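Brew notebook, pilot room. July, Monday, started writing 6:40 a.m.

Apricot saison, second pilot batch. Working name is still Stilura and I'm going to keep using it until somebody stops me, because I like how it looks on the tank tag.

Opened the fermenter log before I even had my boots on. Gravity is down to 1.009 from 1.052, so it kept moving all weekend with the fruit in. Last batch stalled at 1.014 and tasted like jam on toast. This one is dry! Pulled a small sample off the port and it's bright and peppery up front, then the apricot comes in late and stays. A little sulfur on the nose still, less than Friday. I'd give it three more days before touching the temperature.

Changes from batch one, so they're all in one place:

Mash at 148 F, was 152. Full 75 minutes.
Wheat up to 30 percent of the grist, oats out completely.
Yeast pitched at 68 F, let it climb on its own to 77 F over two days.
Fruit in on day five, was day two.
Puree from Salameh, 11 pounds, all in one go. Batch one was the frozen halves we thawed and mashed ourselves, never again, the pit fragments got into everything.
No vanilla. (I know. I was wrong about the vanilla.)

The later fruit addition is the one I'm most excited about. With batch one so much of the aroma blew straight out of the airlock, the whole room smelled fantastic and the beer smelled like nothing much. Now the yeast has most of its heavy work done before the apricot shows up, and you can smell the difference from a foot away.

pH at the port 3.82 this morning. Friday was 3.96 so the fruit is doing what fruit does. Meter calibrated first, both buffers, slope fine. I'd like to see it land near 3.8 and stop. If it goes under 3.7 I think the pepper gets lost and we end up with something closer to a sour, and we already make one of those.

10:15. Nisreen Rizk came down from the packaging side and tasted. She got white pepper, apricot skin, and "something like the inside of a bread bag," which I'm taking as a compliment to the wheat. She thinks it needs more bubbles than we gave the first batch. Agreed, we went out at 2.5 volumes and it sat a bit flat on the tongue. Going for 3.1 this time. That means checking the bottles, the standard ones aren't happy up there. Nisreen has 65 heavy ones left over from the winter ale and says I can have them all if I do my own labels. 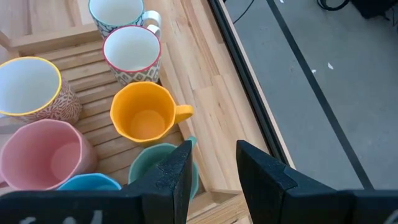
The other thing she brought up is tank time on the big side. If this goes to a full release for late summer it has to share a slot with the Grandari lager, and the lager needs its cold weeks. She pulled the schedule: we filled 4,000 cases of Grandari last summer and she doesn't want to go lower. Fair enough. But there's a gap after the second lager transfer where the smallest of the big tanks just sits, and a saison that finishes in 16 days fits in there beautifully. I drew it out on the whiteboard in green. Please don't erase the green.

Scale-up arithmetic, first pass. Pilot fruit rate times the volume of the small production tank comes to 1,659 pounds of puree. Gulp. Salameh can do it in drums, but they want the order well ahead, and the price per pound only drops if we take whole pallets. I need to find out whether the leftover could go into the kettle sour or whether it has to be used right after opening. Also need to know if the drums fit through the cold room door with the new shelf up. Measure!

Something I want to try before then: split the fruit, two thirds on day five and one third on day eight. My hunch is the second dose gives more of that fresh, almost floral top note and the first one carries the body. It could also just wake the yeast up again and cost us four days. Small jugs are fine for this, I can run both side by side on the bench with yeast from the current tank.

1:30 p.m. Tasted again with lunch (bad practice, I had mustard on everything) and it held up. Really good with the salty cheese. The sulfur is hardly there once the glass has been sitting for five minutes, which makes me think a gentle rouse on Wednesday will clear it.

Haze: slight, even, kind of glowing. I'd leave it. Batch one was muddy and I blame the oats. If anyone wants to fine this one, come talk to me first, and bring a good argument.

Stustalmont festival sign-up closes at the end of the month. They pour from kegs only, so if we go, two of the pilot kegs have to be put aside now, before the bottling run eats everything. I'd love to get this in front of people who didn't watch us make it. Put us down as a maybe and wrote it on the board next to the schedule.

Label text, rough: "Dry wheat saison with apricot." Short is good. Nisreen wants the word "peppery" in there and I'm coming around to it.

To do:
Gravity and pH again tomorrow at 7, same port, purge first
Rouse Wednesday if the sulfur is still there
Call Salameh about drums, lead time, shelf life after opening
Measure cold room door
Rinse and check the heavy bottles, look for chips on the lips
Order priming sugar, the bag on the shelf is nearly done
Set up the split-fruit jugs, label them A and B this time with tape that sticks
Gasket on the sample port is weeping a little, swap it at the next empty

4:50 p.m. Airlock on the pilot tank has slowed to one bubble every 22 seconds. Closed up the port, sprayed it down, lights off in the back. Next reading at 7.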